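Evie Stockdale
2026-04-24

My sister turns 40 in June and has recently become a Gardener, capital G. I have been put in charge of the family gift. A thread, for anyone else who has been handed this job and can't tell a dahlia from a dishcloth.

First discovery: every gardening gift basket contains a mug. She has a cupboard full of mugs. She has mugs with seedlings in them. The mug market does not need my support.

Second discovery: the word "gardener's" in front of any noun adds five bucks. Gardener's soap. Gardener's tea. Gardener's biscuits, which as far as I can make out are biscuits.

Bramwell does a ready-made one called The Potting Shed for $100. You get a trowel, a candle that smells of tomato leaf, a ball of twine and a great deal of shredded paper. I rang to ask if they could swap the candle for a second trowel. They could not. The candle is "central to the range".
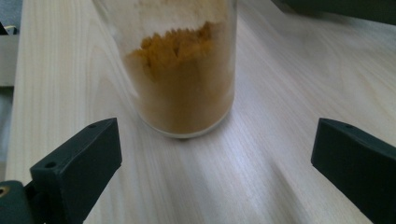 So I'm building my own. Budget is the same hundred dollars, collected from six relatives, one of whom has paid.

Secateurs are the big-ticket item. The bloke at the Rorcombe nursery asked me whether she was a bypass or an anvil person. I said she was more of a cat person. He sold me the bypass.

(Bypass is for green stems, anvil is for dead wood. I know this now and will be telling people at parties.)

Gloves: I bought Vallo ones because they came in her size and weren't covered in ladybirds. My aunt has since told me the ladybirds were the nice part.

Seeds were meant to be the cheap bit. I went in for one packet of beans and came out with five packets, including a purple carrot and something called salsify. No idea. The picture on the front looks like a witch's finger. She'll love it.

Mum would like it noted that you can't give seeds in June because it's winter and nothing will come up. Broad beans will, Mum. I read the back of the packet. Peas too, if the frost behaves.

Then there's the matter of the basket. Proper wicker trugs are dearer than everything you'd put in them, so I've gone with a galvanised bucket from the Stornum hardware, on the theory that she can use it afterwards for weeds or for crying into when the possums find the roses.
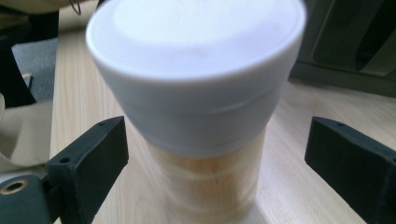
Hand cream is apparently compulsory. I tried three testers and went home smelling like a chapel. What I want is something plain, no rosebuds on the label, no quote about sunshine. Look at that tall one with the white cap, tapering down as it goes: that's the level of ornament I'm after. Instead I've got a tin with a watering can embossed on the lid, and the lid doesn't open unless you run it under the hot tap.

Cousin in the group chat has just asked if we considered a voucher. We did not consider a voucher. I have been to Rorcombe twice. I own opinions about twine.

Current tally: secateurs, gloves, five packets of seed, hand cream she'll need a plumber to get into, bucket. I've got enough left over for a card or a bag of blood and bone but not both.

Leaning towards the blood and bone. Will update if the other five pay up.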